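Last updated: 10/07/2023

4.2 The table surface and the light over it

Of everything we looked at in the Fleltine workroom, the plain white tabletop taught us the most. Small pale items are surprisingly hard to judge against it, and that delighted us, as the earlier Catell survey treated colour as a minor matter. Figure 1 gives the view down onto the surface, with a small white object on it and a pair of dark-framed glasses lying folded near the right edge.

Figure 1. Seated work at the white table.

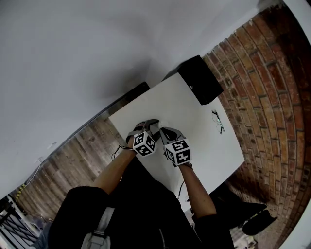 Across 414 pick-ups, white items on white took longer than dark ones for 11 of our 12 participants. The effect held with the tray moved closer, and it held again in the repeat sessions in February – a lovely, stubborn result. Overhead light deserves just as much attention, and a high ceiling with a fluorescent fixture gives small things very little shadow to work with.

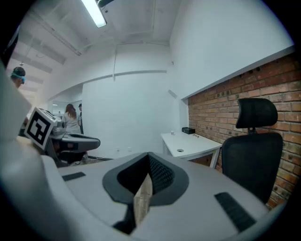

Lise Bouchard argued at the review meeting that shadow was the wrong thing to chase, and that a grey mat would do more for a tired worker than any new lamp. We tried her mat for 60 further pick-ups and the difference between pale and dark items all but vanished. White walls and a white ceiling add to the general brightness, so the mat is worth having even in a small room.

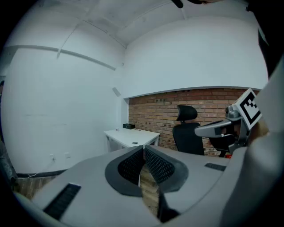
We would love to see the same trial run on bare timber, whose grain may give the eye something to hold. Leclerc's scoring sheet needs only one extra column for it.

Filed under: Workspaces & Lighting

3 comments

tovetti_bench: We put down a grey mat years ago for beading. Never going back!

Marg: Was the mat matte or slightly glossy? Ours glares.

K.D.: Please do the timber one next.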